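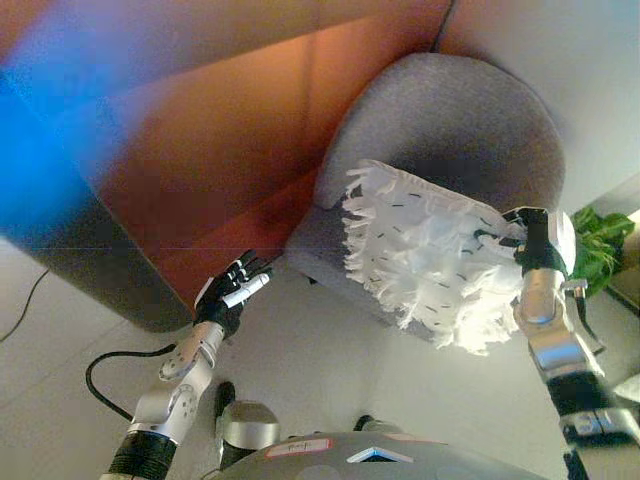

Chapter 4: Dusting Soft Furnishings

I dusted my own front room for years before I gave a moment's thought to the upholstery. Shelves, yes. The telly, yes, and the skirting boards if my mother was coming. But a chair was something you sat on, and if it looked a bit grey you gave it a slap and opened the window. Then I went to work for Kirsty Baxter, who ran the housekeeping at the Pandstead, and on my first morning she handed me a duster and pointed at a footstool. Take a round grey one like the ottoman here, with its felt-like cover and a big tall cabinet for a neighbour. Dust doesn't show on a cover that colour until you've stopped looking for it, and the shaggy white duster lying across the seat is the sort of thing I'd have reached for too (I still do, most weeks). Kirsty let me flap about for a bit and then asked me where I thought the dust had gone. On the floor I'd just done, mostly!

So this chapter is about soft things: stools, armchairs, headboards, padded benches, the odd fabric lampshade. You've already done hard surfaces in Chapter 3, and some of that carries over. Work from the top down. Shake your duster outside, well away from the door. What changes is the pressure. On a wooden shelf you can skim along and be done, but fabric holds on to what lands on it, so you lay the duster down flat, press gently and draw it towards you in one slow pull. Lift, turn to a clean bit, go again. Scrubbing back and forth just works the dust into the weave, and on felted covers it brings up those little bobbles as well.

Round furniture gets a section to itself, mainly because I was so bad at it. With a square stool you know where you began. With a round one you go round and round and miss the same strip every time, usually the side by the wall or whatever it's been pushed up against. I start at the back now and pull the stool out first, even when I'm in a hurry. Then the top, then the sides, then the floor where it was standing.

We'll also look at when a duster isn't enough and you need the vacuum with the soft brush on, and at what to do about pet hair, which could fill a book on its own. Amerley Laryea, who taught this unit before me, has let me use her notes on velvet. Read those before you try the practical on page 295, and bring two clean dusters to class. One is never enough.

4.1 Before you start

Have a look at the label, if there is one.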